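Talk notes — sorting the sample drawer
Session slot 14:30, Prantl room, 3 parts
Speaker: Ambros Lehner

Opening. Say who I am, and that I look after incoming samples at Clinia. Mention Ferdinand Aigner, who set up the first version of this routine at Sovgate. Keep it short, people have just had lunch.

First slides — sorting skincare on the white table. Leave them up while people find their seats.

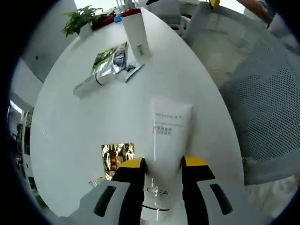
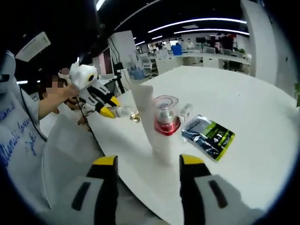 Tubes, packets and small containers on the white table.

Part 1. Get everything onto one table. Tubes, sachets, mask packets, bottles, all of it. Ask the room how many keep foil sachets in a drawer. Wait for hands.

Point at the tube in the first slide, the one marked REVITALIFT. It stands on its cap, crimped end up. Squeeze tubes go in the tray this way — the product settles toward the opening and you can read the front.

Part 2. Flat things. Sachets and face-mask packets slide under everything else. At Buder we filed them upright in a shallow box, like index cards, printed side forward. Gold and silver foil is hard to read under ceiling lights, so turn it until the print shows.

Part 3. Small clear things. Go to the second slide: the small clear bottle with the white cap, close to the flat packet. Clear on white gets missed. Put down a dark cloth for these, or do them first.

Numbers, only if asked: the last sort came to 1548 pieces, and roughly 900 stayed. The rest were past date or had no label.

Skip the Sovgate story if we are running late.

Questions. Repeat each one into the microphone. Handouts are by the door.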